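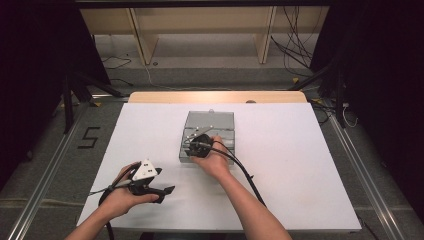 Week 7 notes: The slow gripper, and what we missed

Welcome back, everybody. I promised we'd spend this session on the Nitwood fault, and I'm glad we waited, as most of you have now had a turn with the hand-held gripper and know how it feels when it's behaving.

In June, Kaan Yüksel was recording lid openings on the small metal box, and the finger began closing late. Only a little late! He did what any of us would do and squeezed harder. By the time Canan Karabulut looked at the log, the jaw was trailing his hand by 400 ms, and our stop limit is 500. So the software was perfectly content, and Kaan had a sore thumb and a pinched fingertip.

We blamed the motor first (I did, loudly). Canan swapped it and the lag came back before lunch. The real trouble was in the cable, right where it enters the body. One strand had broken inside the jacket, and messages were being dropped and sent again whenever the wrist turned. Run 2354 shows it nicely, so do pull that one up at home and watch the retry column.

Before your own session, please:

Bend the cable gently at the entry point while watching the retry count.
Open and close the jaw ten times with nothing in it.
Keep your free fingers off the lid until the jaw has stopped.
If it feels slow, let go and call Cengiz or me.

For next time, read the Fasura chapter on time limits and bring me a number you'd choose in place of 500, with your reasons.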